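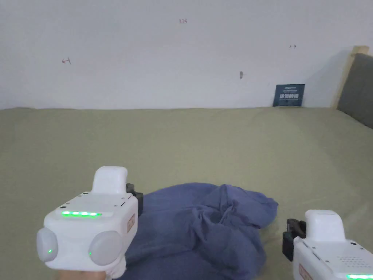 White grippers at the bed in the Caralville shop, with a blue cloth between them.

Donnie Rutherford wanted a machine to fold his shirts. He and Greer Gillies have been at it since August, evenings mostly, in a shared workshop in Caralville.

They call the project Jelleck. The arms come later. For now the two of them collect folds done by hand with the grippers, and the log stood at 1,124 when I visited. Rutherford wants 2,076 before he trains anything again.

"Cloth never lands the same way twice," he said. "A box you can measure. A shirt you have to chase." 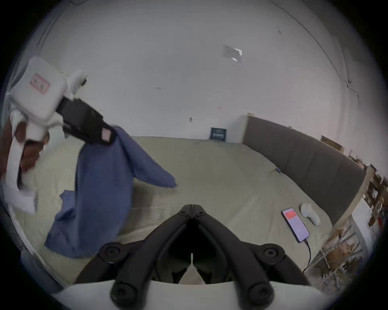

Gillies handles the software. Her first model learned from 13 folds and mostly dragged sleeves in circles. She kept the code and threw out the data – too many of the folds had been rushed. Now each one is done slowly, and any take where the cloth slips gets a note in the log.

Rutherford would like to start on the arms by winter. Gillies wants to see a sleeve come out straight first.
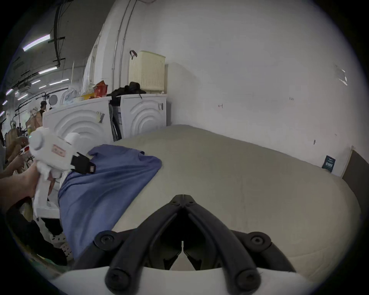

A blue T-shirt at the table edge, with two washing machines against the wall.

They usually quit at 10 p.m. Rutherford still folds his own laundry at home.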